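# Chapter 6: Showing the Robot What to Do

Most of the robots in the first five chapters were told what to do by a program. Someone worked out the positions, typed them in and pressed start. That works well when the part is always in the same place and always the same shape. It works badly for a pile of washing.

This chapter is about the other way of going about it, where a person carries out the task and the robot learns from the record. The usual name for this is learning from demonstration, and each recorded attempt is called a demonstration or an episode. You will meet both words in other books, and we use them to mean the same thing.

## 6.1 Two ways to give a demonstration

In **hand guiding**, the teacher takes hold of the arm and moves it through the task. The motors are set to give way, and the joint sensors note where the arm goes. It is cheap and easy to pick up. The drawback is that the teacher's hands and sleeves get into the camera views, and the arm's weight can make fine movements clumsy.

In **remote control**, or teleoperation, the teacher stands back and moves a second device. This may be a joystick, a handheld controller, or a smaller arm with the same joints as the one doing the work. The working arm copies it. The teacher's body stays out of the way, but the sense of touch is mostly lost, and new teachers tend to squeeze too hard and move too fast.

The choice between them depends on the task. For wiping a board or opening a drawer, hand guiding is often enough. For cloth, which usually needs two grippers working together, remote control is the normal choice.

## 6.2 The Mendlow cloth exercise

We will come back to one example through the chapter. Rhonda McKinnon set it up as a teaching exercise at the Mendlow workshop, using a pair of Belleo arms. The task is to take a crumpled piece of cloth, find two corners and lay it flat. Her students recorded 300 demonstrations in the first term and had 2000 by the end of the second. Each one was stopped after 60 seconds, finished or not.

A camera near the gripper is useful in work like this - it goes where the gripper goes - but it gives a narrow view. At close range a white cloth can fill much of the picture, with folds that differ only by a little grey shading.
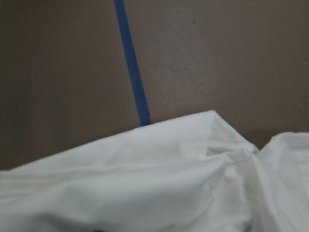
A teacher who watches only the wrist view will soon lose track of which edge is which. McKinnon's students were asked to keep a second, fixed view open and to glance at it before every grasp. They were also asked to pause briefly before closing the gripper, so that the moment of choosing a grasp would be easy to find in the record.

Failed attempts were kept and marked as failed. Section 6.4 looks at what can be learned from them, and at the cases where they do more harm than good. First, though, we need to look at what is stored in a demonstration and how often each reading is taken.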